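Notes for week 6: our visit to the Brillside open day
Friday, February 8, 2019
Agustina Ulloa

Right, a few notes for those of you who missed the coach to Plisham (and for those who came and spent the morning at the biscuit table). The bench to remember is the sorting one, which Ornella Sartori ran for us. Two arms, four little coloured baskets, and a job any of us could do half asleep. Keep last week's word "handover" in your head as you read, as it comes up again in the worksheet.

What I liked best was watching the two grippers deal with one thin little object. Both hands have to agree on where it is, and one has to let go at the right moment. Let go too early and it drops, too late and they have a tug of war!

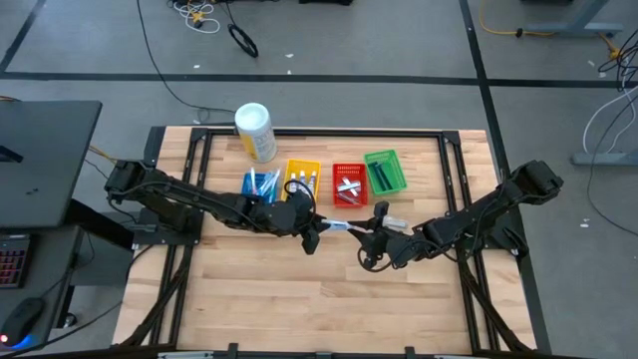 Object held between the left and right arms, baskets behind.

Ornella made a point I'd like you to write down: the baskets help us more than they help the robot. We see blue, yellow, red and green and think the sorting is easy, but the arm still has to work out how to get hold of each thing. A stiff tube is kind to a gripper. A crumpled plastic bag changes shape as soon as you touch it, and the shiny folds can confuse a camera too. Have a think about which things in your own bathroom cupboard would be a nightmare.
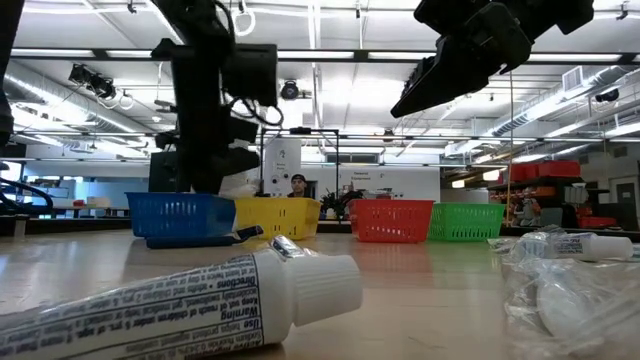 Why use two arms when one can pick things up?
One arm can hold an object steady while the other turns it, opens it or takes it at a better angle.

For next time, read section 3 of the handout and sketch a handover of your own, with the letting-go moment marked. Stick figures are fine, mine are dreadful.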